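Forums > Flags & Symbols > Local and Municipal > The "old" Oltadthorpe flag, is it old?

**bunting_sceptic**
I keep seeing the same flag sold as the "historic harbour flag of Oltadthorpe" and I'd like to know where anybody got the history part from. It's the one with three horizontal stripes, green over white over green, and a black swan in a yellow disc at the hoist. Chettiar Flags have it on their site with a paragraph about pilots flying it from their boats in the colonial days. No source. The same paragraph, word for word, is on two other sellers' pages, also no source.

I've been through what I could get at from home, which was the council minutes that have been scanned, the harbour board letterheads and a fair few old postcards. Not one swan. The letterheads have an anchor. The earliest thing I can find with the swan on it is a tea towel from the year 2000, which the seller dates by the copyright line along the hem.

I'm not saying it's a bad flag. I quite like it. I'm saying "historic" is doing a lot of work in that product title and I'd want to see one scrap of evidence before I paid extra for it.

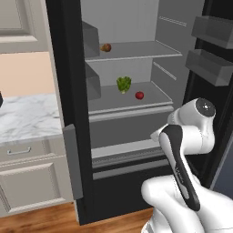 Last edited by bunting_sceptic on May 7, 2024. Reason: fixed the order of the stripes

Forgot to add that the colours don't sit right either. A yellow disc laid over white and green is hard to make out from any distance, and the whole point of a pilot flag is that some bloke on a ship can tell what it is. If you were a pilot you'd fly something that could be read across a harbour in the rain.

**halyard_hitch**
My grandfather worked on the boats at Oltadthorpe and he talked about the swan flag. So it was there before any tea towel.

**bunting_sceptic**
Did he talk about a flag with a swan on it, or about the "Swan flag"? I ask in good faith. There was a ferry called the Swan on that run and ferries had house flags.

**halyard_hitch**
I was nine. He said the swan flag. I'm not going to cross-examine a dead man over a capital letter.

**cantonleft**
Fair enough, but you can see why it matters. Lots of "lost" town flags begin with someone's memory, then somebody draws it up neatly on a computer, then a shop picks it up, then the shop's page gets quoted as the source. By the time you come along it's on the coffee mugs.

What does the drawing look like close up? If it's the same swan as on the Chettiar listing, I'd swear that's a clip art swan. The neck has the same little kink as one I used in a school newsletter years ago. I'll see if I can dig it out.

**pennant_row**
Not sure I buy the colour argument. Plenty of old flags break the rules people go on about now. Those rules were written up long after the flags were, and they were written by people who like flags, which the harbour board of some tiny port may not have been. They'd have used what bunting they had in the shed. Green and white might be all that was left over from something else.

Also a pilot flag didn't need to be read as "Oltadthorpe". The ship knew what harbour it was coming into. It only needed to say "pilot".

**bunting_sceptic**
OK, that's a good point and I'll drop the bit about the rain. But then why a swan at all? If it only had to say "pilot", you wouldn't pay someone to paint a bird on it. You've talked me out of one objection and into another.

**pennant_row**
Ha. Yes, I walked into that.

**Lofty_Signals**
I have one of the Chettiar ones if anybody wants to know about the thing itself. I bought it for the shed. It's polyester, single layer, swan printed through so on the back it faces the other way. Two brass eyelets. The header tape is stitched in white and was coming away by December, and I only put it up on weekends. The green has gone a sort of pea soup on the fly end.

The card in the packet says "authentic reproduction". Reproduction of what, I wondered at the time. I wrote and asked. They wrote back to say the design was "traditional" and offered me 2 dollars off my next order.

**cantonleft**
Traditional! That's the word they use when the answer is no.

**Lofty_Signals**
To be fair to them they did answer. I've had worse from bigger outfits. And it flies nicely enough in a light breeze.

**halyard_hitch**
The museum at Flidgate has a flag from the pilot station. It's in a drawer, not on show. My aunt saw it.

**bunting_sceptic**
Now that would be something. Did she say what was on it? Flidgate had its own pilots for part of the time, so a flag in a drawer at Flidgate could easily be a Flidgate flag. I don't want to be a pain, but "my aunt saw it" and "it's in a drawer" are the two things every one of these stories has.

**halyard_hitch**
You are being a bit of a pain.

**bunting_sceptic**
Noted.

**green_over_white**
I live near there, so I rang. The woman on the desk was lovely, and she went and looked while I held on. What they have is listed as "signal flag, wool bunting, green and white, hand sewn, worn". It came in with a box of gear from the Oltadthorpe station when that was cleared. No swan in the listing. She did say the listing was done in a hurry and that the flag's folded, and she wasn't allowed to unfold it on her own.

So there is an old green and white flag from Oltadthorpe. Whether it has anything in the middle, who knows.
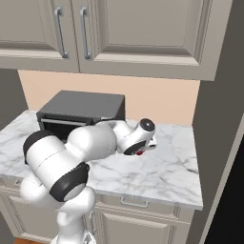
**tidetable** came in on this to say that a plain green and white one would make sense of both sides. The pilots have a green and white flag, the ferry has a swan on its house flag, and a couple of generations later people remember "the green and white one with the swan". Two flags folded into one. It happens with family stories all the time.

**bunting_sceptic**
That's the best explanation so far and I'm annoyed I didn't get there. It's still a guess, though. It would need the ferry's house flag to turn up, and all I've got for that is the name of the boat.

**tidetable**
Sure, it's a guess. It's a guess that could be checked, which the shop's paragraph isn't.

**cantonleft**
Found my newsletter. I take back what I said about the clip art. The kink in the neck is similar but mine has the wings up and theirs are folded. So the Chettiar swan came from somewhere else. Sorry all.

**pennant_row**
Has anyone looked at the Turnesano project? It's the one that's been scanning ships' logs and harbour sketchbooks and putting them up with a search box. I had a go last night. There are 33 results for Oltadthorpe and most are weather. One of them is a page of flags drawn in ink by somebody on a visiting ship, with notes beside each. The Oltadthorpe one is three stripes and the note says "grn wh grn". The middle stripe has a smudge on it, or a blot, or a very bad bird.

**halyard_hitch**
A very bad bird is a bird!

**bunting_sceptic**
A blot is a blot. I've just looked at it at full size and there are blots on two of the other flags on the page as well, in the same ink, and nobody is claiming those have swans on them. The smudge is also in the centre, and the swan on the shop flag is at the hoist.

I will say this, the stripes are now a lot better off than they were when I started the thread. A drawing and a piece of cloth agree on green and white. If Chettiar sold a plain three-stripe and called it the pilot flag I'd have much less to grumble about. I'd still ask what date is on the sketchbook, mind you. The site gives the ship but leaves the year blank.

**Lofty_Signals**
A plain one would be cheaper to print too.

**green_over_white**
I've asked Flidgate if I can be there when they unfold theirs. They have a form. The form wants to know what my research question is and I wrote "is there a swan on it". I'm told somebody will get back to me.

**cantonleft**
Can you get the measurements as well? If it's really small it might be a boat flag, and if it's big it'd be from the mast at the station. The shop one is sold as 3 by 2, isn't it, Lofty?

**Lofty_Signals**
Says so on the packet. Mine is a hand short of that on the long side. I've trimmed the fly end once where it frayed, so don't hold me to it.

**halyard_hitch**
For the record I still think there was a swan. My grandfather wasn't a man to make up a bird. But I'd like to see the cloth one too, and if it's blank I'll say so on here.

**bunting_sceptic**
Same goes for me the other way. If there's a swan on it, even a patch or a row of old stitch holes where a disc used to be, I'll change the title of this thread. green_over_white, please ask them to look for stitch holes.

**green_over_white**
Added to the form. There wasn't much room left, so it says "holes??"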